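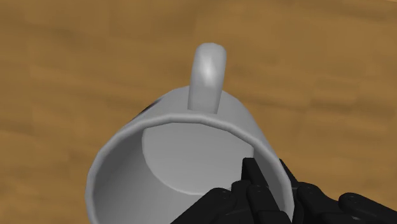
Notes for the Ultelville library talk, July 14, 2019
"Your Tea Is Fine, Your Water Is Weird"

Get the mic sorted before you start talking. Last time I did the first two minutes to the front row only and Deming Wei had to wave at me from the back.

Open:

Hi everybody, thanks for coming out. Quick show of hands, who here drinks tea every day? Okay, and who has ever bought a nice tin of tea on vacation, brought it home, made a cup and thought, huh, this tasted so much better over there? (Wait for hands. Wait for the laugh.) Yeah. Me too, and I blamed the tea for years!

So tonight I want to talk about the stuff that fills up almost the entire cup, and that's the water. I'm not a chemist. I worked in the office at a tea importer called Cieślak for a long time and I picked things up by asking annoying questions.

The April story:

Paula Lazăr and I both ordered the same black tea from the same batch. She's out in Britura, on well water, and I'm here in town. She calls me up and tells me hers has a skin on it, like a puddle in a parking lot. Mine, nothing. Same leaves, same amount, same steeping time, we checked it all over the phone like a couple of detectives. Then she mailed me a jar of her water (yes, really, wrapped in a bath towel) and I made a cup with it in my own kitchen. Skin! Brown ring around the cup and everything.

What's going on:

Hard water has a lot of calcium in it. Calcium gets together with stuff from the tea and you get that film on top. Tea with hard water also tends to come out darker and duller and a bit flat. Go too far the other way, with distilled water, and a lot of people find the cup thin or kind of sharp. You want a little bit of mineral in there.

Don't get into pH here. I got into pH last time and lost the room. If somebody asks, take it at the break.

Things you can try tonight:

A plain filter pitcher. Some kinds take out a good part of the hardness and some mostly handle chlorine, so read the box. Change the cartridge when it says to, because an old one isn't doing much for you.

Squeeze of lemon. It really does break up the film. You'd better like lemon, though.

Mixing. Half tap, half distilled from the grocery store. Cheap, easy, and my personal favorite for green tea. Olga Arrieta does one part tap to three parts distilled and swears by it, and we've been arguing over this since I met her.

Use a white cup when you're comparing. You can judge color so much better than in that big blue thing you got at a gas station. 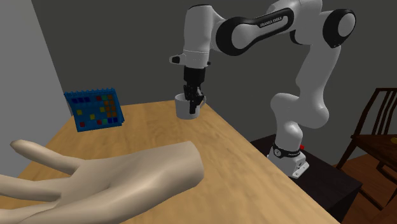
Slide 7: the white mug.

(Pause here for a sip. Mine, I mean. I always forget and my voice goes.)

The tasting:

Ileana Furtună has the kettles going in the side room, so give her a nod when you get to this part. Every table gets the same tea made with two different waters, labeled A and B. Don't say which is which! Ask people to write down one word for each before they talk to their neighbor, otherwise the loudest person at the table decides for all of them.

Then ask for the words. Last time we got "pond," "velvet," "my grandmother's house" and "wet cardboard," and two of those were for the same cup.

Reveal: A is straight from the tap here, B is the half-and-half mix. If most people liked A better, great, tell them they just saved themselves some money. Plenty of folks grew up on hard water tea with milk and that's what tea tastes like to them. I'm not here to take that away from anybody.

If there's time, do the kettle scale bit. Pass around the chunk in the baggie. Vinegar and water, boil it, let it sit, rinse it well. Rinse it again. Uriel Lagos skipped the second rinse once and served his in-laws pickle tea.

Questions I usually get:

Bottled water? Sure, but check the minerals on the label, some of them are harder than the tap.

Boiling it twice? I can't taste a difference. Try it yourself and tell me.

Coffee? Whole other talk, please invite me back for it.

Handouts are on the chair by the door. Get the baggie back.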